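Chapter 7
Giving Close to Home: How Local Charities Find Their Feet

If you have ever dropped a few coins into a tin at the bakery counter, or carried a box of tinned soup down to a church hall, you already know more about this chapter than you might think. Most of us meet charity in small, neighbourly ways long before we read a word about it, and I'd like you to hold on to those memories as we go, as we'll be coming back to them often.

In the last chapter we spent a good deal of time with large national appeals, their television spots and their mailing lists. Now we turn to the smaller organizations, the ones with a borrowed office, a kettle and a telephone that rings at supper time. They do a surprising amount of the everyday work of looking after people, and they do it on budgets that would make a big-city fundraiser go quite pale.

We will follow one of them, the Fellstead Household Fund, through most of the chapter. Fellstead gives out grants for beds, stoves, winter coats and the other plain things a home can't do without. In its first year it helped 15 households. By the year we look at most closely it was helping 455, and the growing pains that came with that jump (a muddled waiting list, a very tired bookkeeper, two moves of office) are every bit as instructive as the successes. We will also drop in now and then on the Oria Street Pantry, which chose to stay small on purpose and has a good many sensible things to say about why.

What you will learn

By the time you reach the review questions, you should be able to:

explain the difference between a restricted gift and a general one, and say why a charity might prefer the second;
describe how a grant request travels from a referral to a delivered item;
read a simple one-page budget for a local charity;
discuss, with some sympathy for both sides, whether people in need should receive goods or money.

That last point tends to start lively arguments in class, and I hope it does in yours. I have changed my own mind about it more than once!

Before you begin

Take a sheet of paper and write down every charity you can name within a short drive of your home. Beside each, jot down who you think pays for it. Keep the sheet tucked in the back of your book, because you'll want it again in section 7.4.
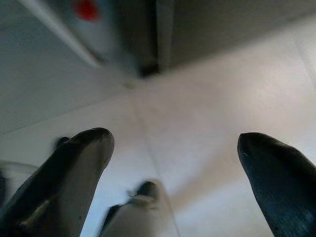
7.1 Where the money comes from

Let's start with a modest gift of $50. A donor at the Fellstead autumn supper writes a cheque, puts it in an envelope and goes home feeling rather pleased, as well she should. What happens to it next depends a great deal on whether she wrote anything on the memo line.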